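# Pre-Use Inspection Checklist: Dosent Hand-Held Gripper

Product under review: Dosent hand-held gripper, evaluation unit 286
Site: Sovville, dining area
Inspector: Annatjie Potgieter
Reviewed by: Keir Galbraith
Date: January 7, 2025 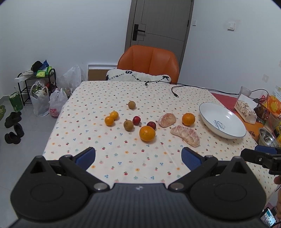
*Dosent gripper at the table, fingers apart, fruit on the cloth ahead.*

Mark each item Pass, Fail, or Comment. Any Fail must be cleared by the reviewer before the unit is used again.

## Section A. Gripper body and fingers

| Item | Check | Result |
|---|---|---|
| A1 | Body free of cracks, chips, and sharp edges | Pass |
| A2 | Both fingers open and close without binding | Pass |
| A3 | Blue fingertip pads fully seated | Comment |
| A4 | Pivot bolts at finger joints snug | Pass |
| A5 | Side bracket and screw secure | Pass |

**A3:** Pads are seated. The left pad turns slightly under firm thumb pressure. Mengal, the supplier of the evaluation kit, has been asked whether this movement is within tolerance. Use may continue in the meantime.

**A4:** Bolts checked by hand only. The torque driver listed in the kit manual was not supplied.

## Section B. Work surface

| Item | Check | Result |
|---|---|---|
| B1 | Cloth lies flat under the items to be handled | Pass |
| B2 | Loose cables kept off the handling area | Fail |
| B3 | Glassware moved out of reach of the fingers | Comment |
| B4 | Receiving bowl in place and empty | Pass |
| B5 | Floor clear where the operator stands | Pass |

**B2:** Black cable lying across the back of the cloth, connector end behind the fruit. The cable is to be removed or routed off the table. Same finding as in the November inspection at Estlow.

**B3:** Drinking glass standing on the red placemat, to the right of the fruit. Move to a counter before handling begins.

**B5:** Applies to the operator's position only. Bags and shoes on the left side of the room are to be kept out of the walkway.

## Section C. Items to be handled

| Item | Check | Result |
|---|---|---|
| C1 | Range of sizes present | Pass |
| C2 | Whole fruit free of splits and leaks | Pass |
| C3 | Peeled or cut items identified | Comment |

**C3:** Peeled pomelo segments are included with the whole fruit. Handle these last and wipe both pads afterward with a damp cloth. Fruit touched by the pads is not to be eaten. The kit manual does not state whether the pad material is suitable for food contact, and the question has been added to the list for Mengal.

## Section D. Disposition

Unit 286 is accepted for continued evaluation once B2 is cleared. Recheck A3 after 5 sessions, or sooner if a pad lifts at the edge. File under record 691.

Inspector: A. Potgieter
Reviewer: K. Galbraith

**Reviewer comment:** Agreed. Please obtain the torque driver before the next inspection and repeat A4 with it. K.G.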